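Filed under: Home & Kitchen / Surfaces

The Printed White Top, and What Ends Up on It

Small tables with a printed slogan have spread from cafes into break rooms and home kitchens. They are bought for looks, then used as a landing zone for whatever has no shelf. For this feature we looked at two kinds of load such a top carries in a normal week: packaged snacks and cleaning gear.

Snacks are the lighter load and the messier one. Foil pouches slide on a smooth finish, and large bags take up far more area than their contents justify. Sort by package type first. Flat pouches can lie in a single layer. Clear bags of candy should stand where the contents show, and big bags go at the back. 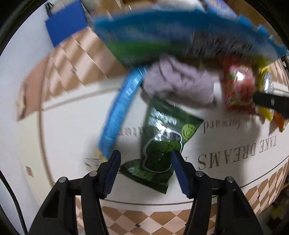

A green snack pouch on the white top, with candy and larger bags behind it.

Crumbs collect at the rim. On a top with a contrasting edge line, residue hides against the darker color, so wipe the rim separately with a damp cloth, then dry it. Cloths left in a heap among the food pick up sugar dust and should be washed before the next use.

Lettering is the weak point. Printing may sit under a clear coat or directly on the surface, and the two wear differently. Nudon, which sells a round top in this style, lists the clear coat on model 3665 as two layers. The cheaper model 988 has none. Silix supplies a wipe-on sealer for uncoated tops; two applications are specified, with a full night of drying between them. 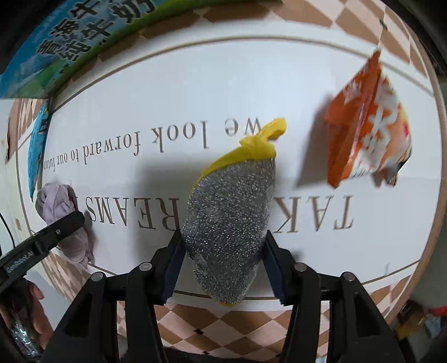
Abrasive scrubbers are made for pans and should stay there. A metallic mesh face will dull a gloss coat, and the damage shows first as a gray haze over dark letters. Use plain foam or a soft cloth on the top itself. If a scrubber has to be parked on the table, set it on a saucer with the coarse face up.

For dried sugar, lay a warm, wet cloth over the spot for a few minutes and lift the residue with a plastic scraper. McAlister makes one with a rounded corner that follows a curved rim fairly well. Flallow's version is stiffer and better suited to straight edges. Test either one near the edge before working over the print.

Related items
Sealing an Uncoated Tabletop
Snack Storage Without a Pantry
Which Scrubber for Which Pan
Floor Tile: Cleaning a Checkered Pattern

Contact | Copyright 2025 | Back to top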